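Two-arm cell, left gripper drops out mid-task

prernon_bench
Looking for ideas on a fault. We run a two-arm cell for a cable job: pick up a patch cable, seat the end in a connector, put the finished piece in the bin. The left gripper has started losing torque for a moment and then coming back at full grip. No e-stop, no alarm, only a line in the log that says "comm timeout, recovered."

First time was in May. Last week it did it 9 times in 400 cycles. On one of those it came back closed while Saimi Kiiskinen was reaching in to clear a connector. Pinched finger, nothing broken, but we stopped the job.
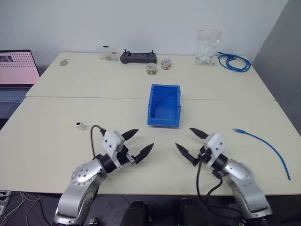 Power supply tested fine under load. I swapped the controller board with the one from the right arm and the fault stayed on the left. Firmware is the same on both. Next I was going to raise the timeout in the Draltby driver and see if it goes away.

levton_mike
Don't raise the timeout. You'd be hiding it. If the board swap didn't move the fault, look at the wrist cable. We had the same log line at our shop and it was a conductor broken inside the jacket. Ohmed out fine until you bent it.

tallgrass47
I don't agree it's the cable. "Recovered" with full grip is the driver sending the last command again. That's software no matter what caused the dropout. It should come back limp and wait for a reset.

levton_mike
Those are two problems. Something drops the link, and then the driver does something stupid. Fix both.

prernon_bench
OK, timeout stays where it is. I went through the log again and sorted the dropouts by what the arms were doing. 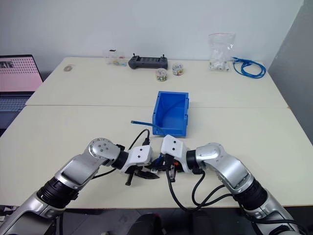
Most of them come when both wrists are in close to each other for the seating step. Hardly any on the pick. With the grippers together like that, the cable on the left wrist stands up in an arch over the white housing, and the connector is right at the top edge of it. So mike may be right about flexing. The right side has more slack, hanging down past the front of the table, and it has never faulted.

olivares_r
Whatever the cause, why was a hand in there with the arms powered? That's your real fault. Cut drive power before anyone reaches in.

prernon_bench
We had it on software pause. I know. Drive power is off now for any reach-in, and it's written on the job sheet.

tallgrass47
Good. I'd still fix the restart behavior before touching the cable. If the cable goes in first, the fault stops and the driver never gets changed.

levton_mike
Cable is a ten minute job. Do it today, then pull the connector by hand with the area clear and see what the gripper does.

prernon_bench
New cable is ordered, part ends in 760. I'll do the pull test on the old one first and post the log.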